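Search this site Search
Home Fiction Essays Archive Submit

The Understudy's Notice

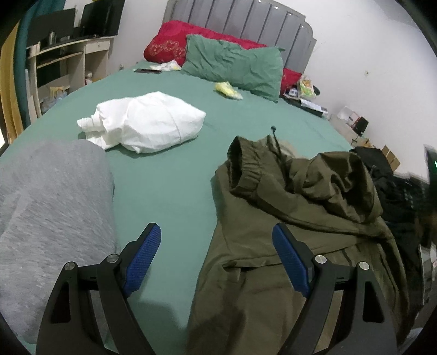

The management of the Irnusbridge Playhouse wishes to inform all members of the company that Mr. Ademir Cavalcanti will not appear in the final week of "The Ferryman of Oshima." His role will be taken by the understudy. Ticket holders have been advised by letter.

Mr. Cavalcanti joined the company in November, following the close of his television series, "Waka," in which he played the same harbor detective for 127 episodes. His name was placed above the title. The house, which seats 400, was full on opening night and on every night of the first month.

It is a matter of record that on the second Thursday of the run Mr. Cavalcanti did not speak his last line. The line is "Then I will row it myself." He stood at the front of the stage for the time the line would have taken, and then for a good while longer. The curtain was lowered on the stage manager's instruction. The applause was the longest of the season to that point.

He was asked in writing to restore the line. He replied, also in writing, that he had every intention of doing so. On the following evening he again stood silent. The playwright, who had traveled from Tuston to hear the line spoken, was seated in the third row. She left by the side door and made no complaint. The next morning a revised final page was delivered to the stage office, with the line removed and no other change.

The revised page was given to Mr. Cavalcanti before the evening performance. He read it twice, thanked the stage manager, and went up to dress. At the close of the play he walked to the front of the stage and said, in a clear voice that carried to the last row of the balcony, "Then I will row it myself."

He did not return for the curtain call. His costume was found on its hanger, with the collar buttoned. A letter left at the front desk asked that his remaining wages be divided among the dressers, and this has been done.

The understudy has requested guidance as to which ending is to be played. The management has considered the question at length – both pages remain in the prompt book – and has left the decision to her.

11 comments 592 shares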